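Pasovmont kitchen evenings are back, and there's more room this time

Good news for anyone who missed out before Christmas! The Pasovmont supper evenings are starting up again, and I've just put my own name down, so you'd better be quick if you want a seat near me (or well away from me, depending on how you feel about my singing).

The December run sold out in a couple of days and there were 77 of us squeezed in on the last night, elbows everywhere. I had the leek pie twice. The menu is changing this spring, with more fish and a proper pudding, and tickets are going up a little to £20, drinks not included. The December suppers raised £3,490 for the Pomare Lane bus shelter, so a fair bit of the roof is already paid for. 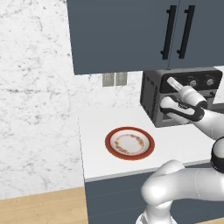 Vaughan Ellery told me he'd happily pay the extra if it meant the food came out hot to both ends of the table, and he wanted to know why there still isn't a vegan main. Fair point, I thought, and I've passed it on. There's talk of a squash and bean stew.

Booking opened on Tue 9 March at the Wavska bakery counter, cash or card. Bring your own glass if you can. The 241 bus stops right outside and the last one back leaves after pudding, but do check the times because they've been fiddling with them again. I'm told the leek pie is staying!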